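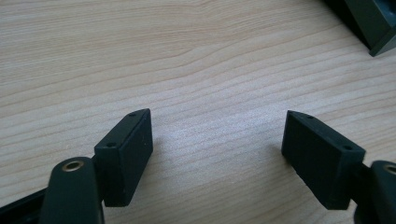
Olley Shared Workshop / Gripper Bench

Wednesday, after supper

Black pads are on the green arms, two holes along the top of each. I'm still not sold. The Joten write-up claims 3000 closes before any slop at the pivots. On whose bench? Ours has done 392 and I'm going to keep the tally going before I believe a word of it.

Brass rings at the pivot or fastening points were my idea, so I'll be fair and doubt those too. If they creep, we'll see it as the pads going out of parallel. Check every 20 closes with the feeler gauge, same spot, same person.

The pads pick up dust. Specks on both faces already. Wipe before the grip test or the numbers mean nothing.

Lockwood wants to order 2 more sets. I'd wait. Spare screws are in the Wevasska tin, short ones only.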